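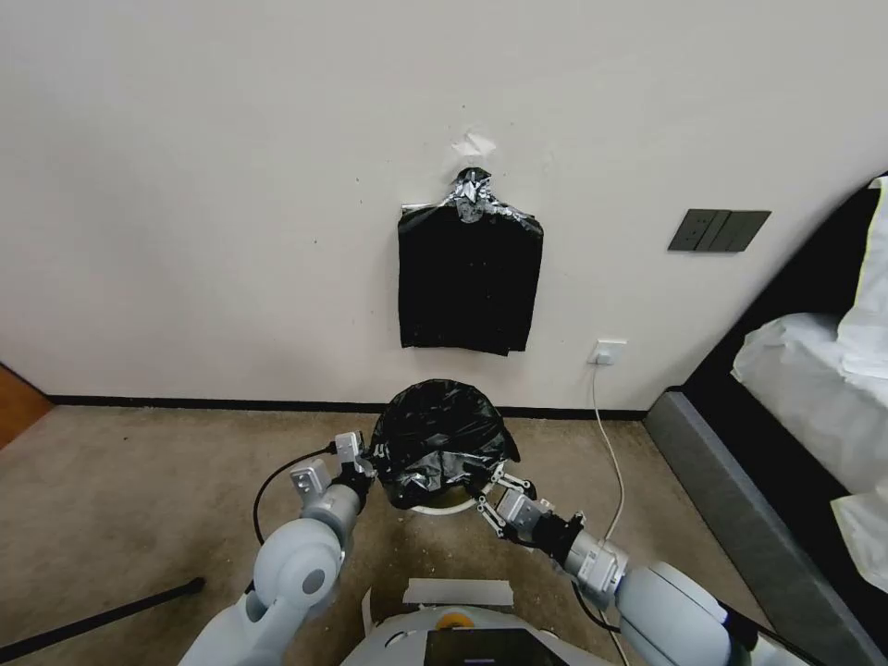
Waste and liners: changes to the small bins

The round bins in the carpeted rooms at Resville move to the same liner routine as the kitchen and the post room at the start of February. The bins themselves stay. What changes is the size of liner, the way it is fitted over the rim and where the spare ones are kept.

Liner size

Until now the small bins have been lined with whatever was on the shelf, which in most cases meant the large black sacks meant for the outside containers. A sack of that size in a small round bin leaves more plastic above the rim than inside it. The surplus fills with air, stands up in the middle and closes the opening, and paper dropped on top stays on top. It also uses far more plastic than the contents call for.

The replacement is the Nudside 17 litre liner in black. It is cut for bins of this shape and leaves a collar of about 5 cm once it has been folded over the rim. The large sacks remain in use for the outside containers only and will be kept in the locked cupboard by the goods door.

Fitting

Shake the liner open before it goes anywhere near the bin. Black liners cling along the side seams, and one that is half open at the top will usually be shut at the bottom. Pull the two sides apart at mid-height, then put a hand in and push down to the base seal.

Lower the liner until the seal touches the floor of the bin. Press it outwards against the wall of the bin, working from the bottom up, to let the trapped air out. Fold the collar over the rim all the way round. If one side hangs lower than the other, lift the liner out and start again; tugging at the long side tears the short one.

Where a bin has a separate ring, the collar goes under the ring. Bins without a ring need a small knot in the slack on one side, tight enough that the collar does not slide in when something heavy is dropped. An apple core is heavy enough to do it with a badly fitted liner.

Do not put two liners in one bin. The inner one sticks to the outer one and both come out together.

Hanging point

Spare liners have been kept in drawers, on windowsills and, in the Ikeda room, behind the radiator. They will now hang on the wall near the bin they belong to, gathered at the top and held on a bracket. The fixing height is 130 cm from the floor to the bracket. Keep the bag clear of light switches and sockets, with enough space beside it to reach the switch without brushing the plastic.

Tape is not to be used on the painted walls as the only support. It holds for a week or two and then brings the paint away with it. Brackets are available from stores, along with clips. Use metal clips, closed over the gathered part of the bag and not over a single layer, which stretches and then splits under its own weight. Tape wound round the gather to keep it together is fine.

A hanging bag may also be used for clean, dry soft plastic such as film and bubble wrap. In that case write FILM on a paper label and put it above the bag, where it stays readable as the bag fills. Nothing with food on it goes in, and no cups.

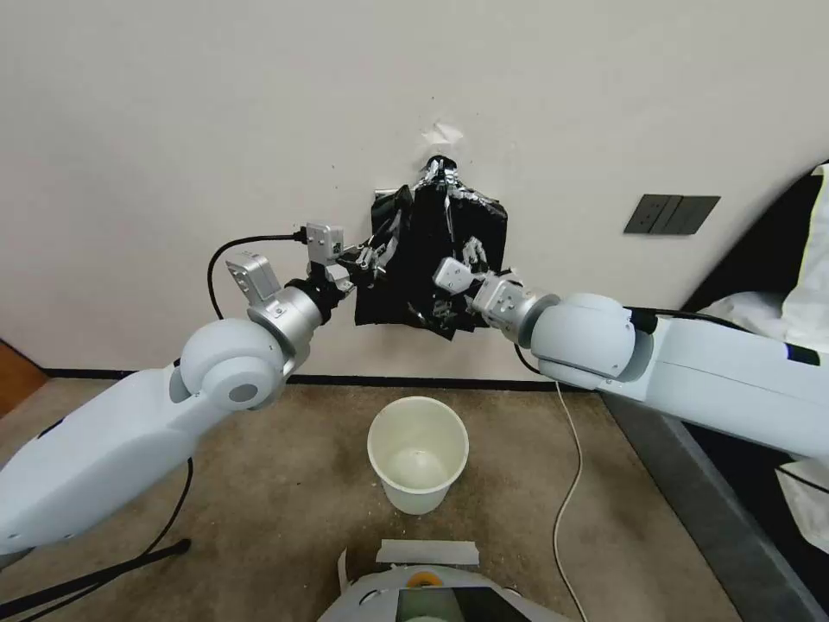 Manon Lapointe has asked whether the hanging bags could be done away with altogether and the spares put in the bottom of each bin, under the liner in use. She points out that this is how it is done at Skolance, that it needs no fixings, and that the person changing the liner then has the next one to hand. Her other objection is that a bag hung flat against the wall is awkward to fill with film, the mouth being closed whenever it is left alone.

On the first point, spares under the liner were tried upstairs last year. A leaking cup soaked the lot, and the wet liners could not be separated. The small bins are also shallow, and a folded stack at the base takes up space. On the second point she is right. A second clip on the front edge, with a short loop of cord back to the bracket, holds the mouth open by a hand's width. Stores will issue cord with the brackets on request.

Collection

Small bins are emptied after 4 in the afternoon. Tie the liner, lift it straight up and carry it; do not drag it across the carpet. A film bag comes down when it is two-thirds full, as beyond that the clips start to slip.

Batteries, toner and glass do not go into the small bins at all. The crate for batteries is still by the post room door.

Supplies

The first delivery covers 13 rooms. Rooms not on the list at the post room carry on with their present liners until the second delivery arrives. Orders for brackets, clips and cord go to Jirayu Siriwan, with the room name and the wall type (plasterboard or brick), as the plugs differ.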